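# About Plestgate

Plestgate tidies desks. We've tried longer ways of putting it, and Rory Purves once wrote a version with the word "workflow" in it four times, but people kept phoning to ask what we did, and the answer was always that we tidy desks.

The company started in March, above a shop that sold bathroom taps. Wilma Aitken had spent 20 years managing other people's offices and had developed views. Fidelina Quispe had a van. Between them they cleared their first client's desk in an afternoon and found 906 paper clips, a birthday card for a person who had left, and the desk.

Since then we've done 1,030 desks, in homes, studios, workshops and one boat. The longest job was for a firm called Illon, which had 200 of them and a strong attachment to old lanyards – we still get asked if we'd like some.

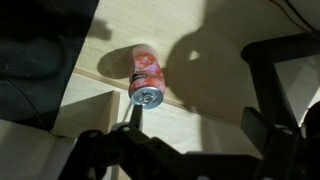
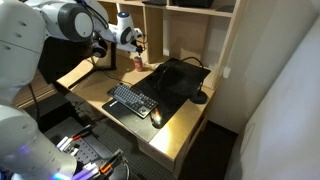

Our method is called the Rennie, after the street we were on when we thought of it. Everything on the desk gets put into one of two groups, things you work with and things that merely live there. A keyboard, a mouse and the mat under them are the first kind and stay in the middle. A drinks can is the second kind, however good it looks in red and silver, and it gets a spot at the back by the shelving or a trip to the recycling. Cables are a third kind, and we charge extra.

We don't do minimalism. Raquel Cardoso, our head of visits, keeps a ceramic otter by her monitor and will not be discussing it. If you want your desk to look like a page from a catalog, there are firms for that, and they'll bring a succulent.

What you get from us:

- one visit, two people, no lecture
- a box of whatever we weren't sure about, labeled by Prasert Yimyam, whose handwriting is better than ours
- a second visit a month later, when it has all come back

We also sell a small cable tray, the Tarkivholm. It's a tray. It holds cables. The name was picked late in the evening and had already been printed on the boxes by morning.

Our office is open to visitors most mornings. Please don't look at Wilma's desk – she's between systems.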